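11 April 2020

Glue trials, continued. Back to the question of whether the Jireš recipe for hide glue is worth the bother, or whether it only has a good name because it takes all day.

For anyone reading this cold: the recipe came to us on a photocopied sheet from the Lestham workshop, who swear by it for chair repairs. It asks for a long cold soak, a slow heat, a rest overnight, then a second slow heat before use. The claim is that the second heating gives a longer open time and a stronger joint. I can believe the first half. The second half I have doubted since I first read it, as everything I know about hide glue says the more you cook it the weaker it gets.

Made up two pots last night from the same bag of granules, same water, same scales. Pot A was the plain method, one heat and use. Pot B was Jireš to the letter, including the bit about stirring only with a bone spatula, which I don't own. Used a plastic one. If the whole thing hangs on a bone spatula then I am happy to be told so, but I'd want to see the reasoning.

Test pieces are beech, offcuts from the Bosholm order, planed this morning and glued end to side with a plain butt joint. Five joints per pot. I know that isn't many. The Lestham sheet doesn't say how many they did at all, and I suspect the answer is one chair that didn't fall apart.

Open time first. Put a stripe of each on a board and touched it with a fingertip every so often until it stopped pulling strings. B did stay tacky longer, no argument. But B was also visibly thinner in the pot, and I only noticed after the stripes were down. It had taken up more water somewhere, or A had lost some. So what have I shown? That runny glue gels later than thick glue. Anybody could get the same from A with a splash from the kettle.

Should have weighed both pots before use and topped up to match. Did not. Will next time.
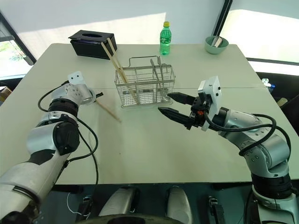 Clamping was the usual cauls and light pressure. Squeeze-out on the B joints ran further down the side, which again says thin to me. Wiped with a damp rag. One of the B joints slid while I was doing up the clamp and I had to take it apart and start again, so that one had its glue disturbed. Marked it with a cross on the end grain. If it fails first I won't count it against the recipe, and if it does well I won't count it in favour either.

The heat is the other thing I don't trust. The pot reads 60 on the dial and I have never checked the dial against anything. The old note taped to the shelf says it runs hot, but the note isn't dated and may belong to the pot before this one. There is a jam thermometer in the drawer that disagrees with the kitchen one by 4 degrees in the same mug of water. I don't know which to believe. Possibly neither. Until that is sorted, any talk of gentle heat is guesswork, here and very likely at Lestham as well.

Looked back through the old book for anything useful. The October entry has a run on the same wood with bottled liquid hide glue from Stulton, and a note in my writing saying "good enough, don't see the point of the pot". I'd forgotten that. The figures beside it are no help, as the load is written as 213 with no units. Could be pounds, could be newtons, could be the page of something. Please, whoever is writing in here, and I include myself, put the units in.

Smell: B is worse. Two heats, twice the smell. Not a result but I'm putting it down.

Plan is to leave all of the joints in the clamps overnight, then out on the rack for the rest of the week before breaking them. The sheet says they can be worked the next day. I dare say they can, but I want them dry right through, and the shed has been damp. Break them with the bucket and sand, adding sand slowly, and weigh the bucket after each. Kilograms. Note for each one whether it goes in the glue or takes wood with it. If they all take wood then the test tells us about beech and I'll need a smaller glued area.

Leftover glue from both pots is in jars in the fridge, labelled A and B on the lid. Do not swap the lids. I may reheat some of A tomorrow with the water made up properly by weight, which would be the fair comparison and is what I ought to have done to begin with.

Still need: decent thermometer, more granules (under half the bag left), rag. Ask Lestham how they tested theirs, and what became of the chair.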